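Washing wool hats and dark knits by hand, how often?

Brimwood Laundry and Mending Board > Washing > Wool and other fussy things

fernhollow
2 January 2022
I was given a dark wool beanie and a matching jumper at Christmas. Both labels say hand wash only. My old hats have always gone in the machine at 30 and come out fine, or fine enough for me, but these were a present and I'd like them to last. Do I need to wash them after every few wears, or can I leave it until spring? Also, is a special wool wash worth the money? The Kelline one is the only one my local shop has and it isn't cheap.

pegbag
Leave it. Wool doesn't need washing anything like as often as cotton. Hang the jumper by an open window overnight and it will be fresh in the morning. I wash mine twice a winter, once in October when it comes out of the drawer and again before it goes back. Hats need it a bit more often on account of hair and forehead grease.

Marl_and_Moss
Agree on airing, don't agree on twice a winter. If you sweat in it, wash it. Moths go for dirty wool, and I lost a good cardigan that way because I thought it was clean when I put it away.

Kelline is fine. I've also used Dandis, which smells less. You need a capful and no more.

pegbag
Moths go for clean wool as well if they're hungry enough. But I did say wash it before it goes back in the drawer.

V Skoryk
I did alterations and cleaning for 35 years, so here is how I do a dark hat. Cool water in a bowl, wool wash in first and swished round, then the hat. Press it down and let it sit for five minutes. Don't rub and don't wring. Lift it out with both hands under it so the weight of the water doesn't pull it long. Rinse in water of the same temperature until it runs clear. With black or navy you may see colour come out the first time, and a little is normal.

Then roll it in a towel, lean on the towel, unroll, and dry it flat. 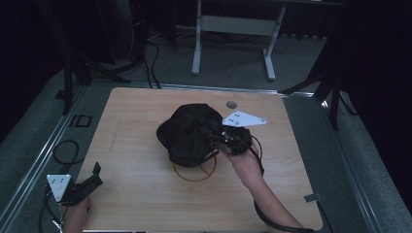
How do you stop a wool hat going out of shape as it dries?
Put it over an upturned bowl close to the size of your head, or lay it flat and pat it back to its old width while it is damp. Keep it off the radiator.

Volodymyr Skoryk

fernhollow
Thank you, very clear. Is the bowl better than flat? I have a pudding basin that might do.

V Skoryk
For a beanie with a ribbed edge I prefer flat. A basin can stretch the rib and then it won't grip. For felt or anything with a crown, use the basin.

tuppence_line
Can I put a word in for the machine? Mine is a Sengar with a wool cycle and I've put hand wash jumpers through it for five winters without one shrinking. It's gentler than I am at the sink. The spin gets far more water out than a towel does, so they dry in a day instead of three.

Marl_and_Moss
Until the day it doesn't. Depends how cold the wool cycle runs and how fast it spins. A friend's went through at the wrong setting and would have fitted a doll.

tuppence_line
The wrong setting isn't the wool cycle though, is it.

V Skoryk
A good wool cycle is all right for most knits. I would still do a new one by hand the first time, in case the dye runs on to something else.

pegbag
If you do use a machine, turn it inside out and put it in a net bag. And nothing with a zip in the same load.

fernhollow
I'll air them for now and do the hat by hand at the end of the month. The shop had the Kelline in a 200 ml bottle, so I've bought that and not the big one. Will try the towel trick on an old scarf first.

tuppence_line
Old scarf is a good idea. Check it for moth holes while you've got it out.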